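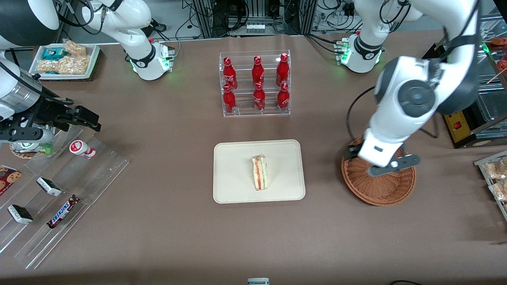

Snacks and drinks set out on a brown tabletop, with a woven basket to the right.

Ikwood residents' shop to extend evening hours from July

The Ikwood Residents' Association has confirmed that its community shop will stay open until 10pm from July, following a request from tenants who work late shifts.

The shop, on the ground floor of Hatel House, currently closes at 6pm. Under the new arrangement it will open for 4 additional hours each evening, with the exception of public holidays. Morning opening times are unchanged.

The association said that 22 households had written in support of the longer hours. Many of those who replied work at the hospital or the bus depot and return home after the larger shops on Ikeda Road have closed.

The range of goods will also be widened. Bread, milk and eggs will be delivered twice a day, and a shelf will be set aside for household items such as washing powder and light bulbs. Prices will be reviewed every three months and displayed at the entrance.

Residents living directly above the shop raised concerns about noise at the consultation meeting. In response, the side door on Zostel Lane will be locked from 8pm, and deliveries will not be accepted after that time. Customers arriving in the evening are asked to use the main entrance and to avoid leaving engines running outside.

Two part-time posts are being advertised to cover the later shift. Application forms can be collected from the association's office and must be returned before the end of the month.

The new hours will be reviewed in the autumn. Comments may be left in the box beside the office door or sent to the association in writing.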